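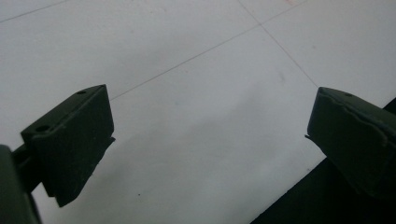 Coltitz Technical Workshop | Equipment | Handling and Automation Group

Muveck paired hand grippers and Duda table cell

Location: ground floor, curtained bay
Booking: through the equipment calendar, half-day slots
Training needed: yes, cell induction
Asset number: 2915

The Muveck grippers are worked by hand, one in each, and are used at the Duda table to record handling tasks for the arms. This page covers setting the cell up, changing fingers and the checks expected from every user. It replaces the sheet that used to hang on the inside of the cupboard door.

Setting up

Lay the foam board on the table and push it up square against the far stop. Boards get dented along the near side first, so turn yours round if the last user has left it rough. There are spares behind the cupboard. Please don't cut on them.

Switch on at the power strip, then wait for the tracking software to find both grippers before you pick them up. If only one appears, unplug the other at the gripper end and plug it back in. Restarting the whole cell takes much longer and rarely helps.

Run the cables down past your hands and off the near side of the table. A cable laid over the board will end up in the jaws sooner or later. Sleeves should be close-fitting at the wrist.

Open and close each gripper fully a few times with nothing in the jaws. The movement should be even all the way. The software shows 0 closed and 100 open; if a gripper is more than a couple of points out at either end, run the zero routine from the settings menu and try again.

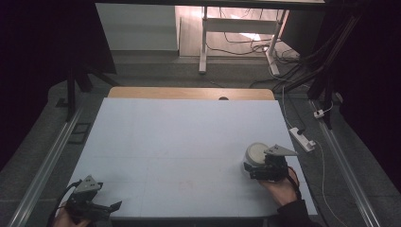 Start with something light that has straight sides, and close the jaws on it slowly. It should stay put when you lift it and turn your wrist. If it creeps, look at the fingers before you change any settings. Most slipping reported on this cell has been down to worn fingers or to dust off the foam board.

The rated load is 350 g per gripper. Heavier items can be slid but must not be lifted.

Fingers

Fingers are printed here in the workshop from the Plelach file, drawing 726, and come in left and right hands. The hand is marked on the back. Prints are used as they come off the machine apart from the gripping face, so a rough outer edge is no reason to reject one. Reject it if the face is not flat or if a screw hole has closed up.

To change a finger:

Unplug the gripper and open the jaws by hand.
Undo the screws and keep them together in the magnetic dish.
Lift the finger off its bracket. If it is tight, rock it gently. Do not lever against the body.
Wipe the bracket and check it for cracks at the bend.
Fit the new finger and put all the screws in loosely before tightening any of them.
Close the jaws and look for light between the faces. A gap at the tip usually means the finger has gone on skewed.
Plug in and run the zero routine.

Finger tight plus a quarter turn is enough. The threads in the bracket are soft and over-tightening has already cost us one. Change fingers as a pair, even when only one looks worn.

Cleaning

Dry cloth for the bodies, slightly damp cloth for the fingers and the board. No solvent on printed parts. The rails get a wipe with the blue cloth once a month and nothing else; they are not to be oiled. Vacuum under the table before the cloths come out, as the carpet holds foam crumbs and they find their way up.

Known faults

Jaws stick half open: usually grit in the slide. Blow it out with the hand bulb, not the airline.

Position jumps on screen: check that the plate on top of the gripper is seated and clean, then check nobody has shifted a support post. If a post has moved, stop and report it, as the cell needs a full calibration.

Gripper drops out when the cable is bent: the cable has had it. Tag it and take one from the drawer marked Duda.

Packing away

Leave the grippers on their stand with the jaws open, and switch off at the strip. Enter any finger change in the log with the hand, left or right. Spare fingers are reprinted when the tray gets low, normally in July ahead of the autumn bookings.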